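Went to the open day at Kidach's robot training place in Clallberg. Notes follow, in no order, because I took them on the back of a parking receipt.

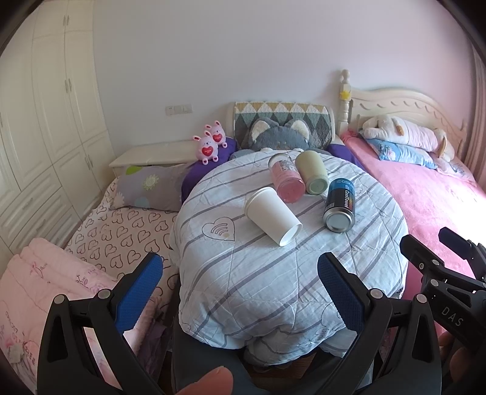 Four containers, one duvet, one gripper.

I expected arms behind glass and a man with a headset microphone. The first stop was a bed.

The task: things lying on their sides. A paper cup, a glass jar, a green cup and a can that says CoolTowel. I have read more about CoolTowel on my phone tonight than I planned to.

You hold the gripper yourself. Two fingers, blue pads. My whole career has been leading up to squeezing a paper cup gently, and I crushed the first one I was given.

The guide said soft surfaces are the hard part. Push a cup on a table and it slides. Push it on a duvet and the duvet has opinions.

They want 1000 good grabs per household object. I asked what counts as good. "One you'd be happy to watch," she said, which rules out all of mine.

The cat cushion at the head of the bed watched everybody's turn. Tough crowd.

Stop two was the Notosov arm, sorting socks. It took 14 minutes to do a small pile and got a round of applause. I have never had applause for socks.

Benavides, who make the wrist joints, had a table with free pens. Mine has already stopped writing. I'm told the joints are better.

Visitor badge number 3436. There were 19 of us on the tour, so I don't know who the other people are or where they went.

Would I go again? Yes. There's another one later in the year and I've been practicing on yogurt cups.

They also validate parking, but you need the receipt, and you need it without notes on it.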